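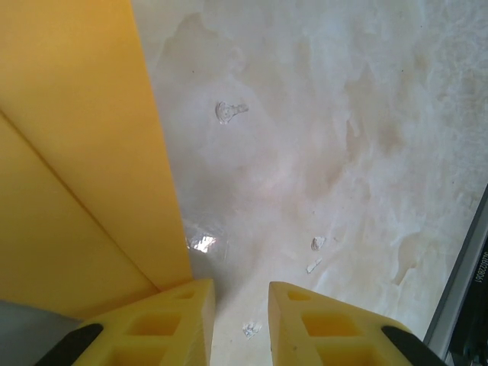 Figure 9.1 Two gripper fingers in yellow plastic.

Chapter 9
When Summits End Without Agreement

Leaders' meetings are judged by their closing statements. This chapter looks at meetings that failed to produce one, and at what member governments did next. It begins with the Plandura talks, which ran for 95 hours and closed on a Thursday with no signed text.

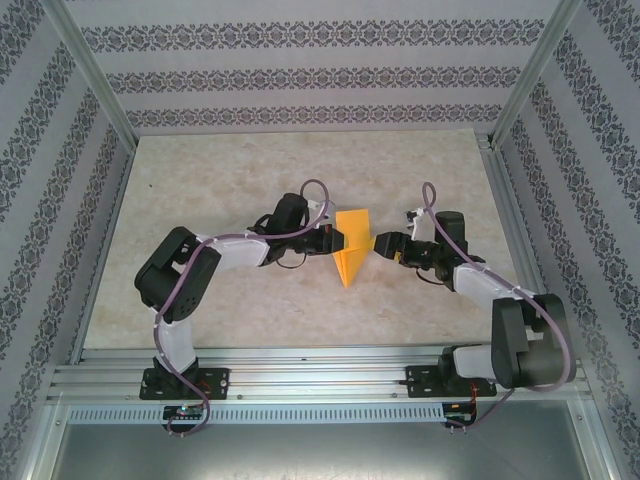

Reading time: 14 minutes

The Plandura draft contained 117 paragraphs. Delegations had placed 455 of its phrases in brackets, the usual sign that wording is still in dispute. Most of the brackets concerned trade penalties - who could impose them, and for how long.

Two smaller groups tried to narrow the gap. The Callbridge group asked for a fixed end date on all penalties.

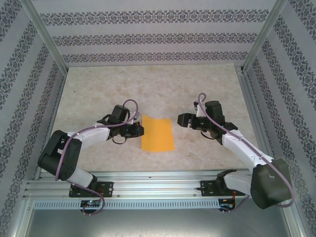
The Kimemia group wanted each case reviewed every December, with no end date in the text. Neither proposal was put to a vote, and the chair issued a summary under the chair's own authority. 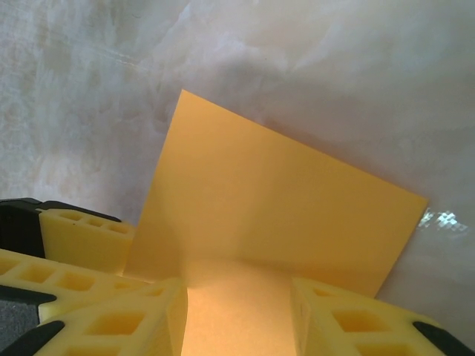 According to Sabatier, a chair's summary binds no government, yet later negotiators quote it as if it did. Section 9.2 tests this claim against the records of three later meetings.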